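Home | Syllabus | Notes | Labs | Readings

Notes 9: Gathering demonstrations
Angelica Layug

Last time we had a policy and asked how to train it. Today we back up a step to my favorite part of the whole course, the data! A learner that copies people can only be as good as the people it copies, so the hours you spend collecting really do pay you back.

Some terms first. An episode is one full try at the task, from the reset pose to the stop signal. Each episode stores the joint positions, the gripper opening and the video from every camera. The wrist view is the one I get most excited about, since it travels with the fingers and keeps them in sight while everything behind them swings past (fast moves smear it badly, so slow down on the turns).
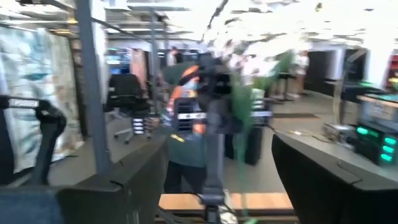

Should we throw out episodes where the operator makes a mistake?

Keep the ones where the operator recovers. They teach the policy how to get back on track, and clean runs never show it that. Drop an episode only if the recording itself is broken.

For Lab 2 the target is 900 episodes across the class, split between the Vukura and Trustard tasks. Vary the start position every time, and please write your initials in the log! Pairs who finish early can start labeling. We'll compare wrist-only and two-camera training next time, so bring your loss curves.

Questions: see Angelica in office hours | Back to top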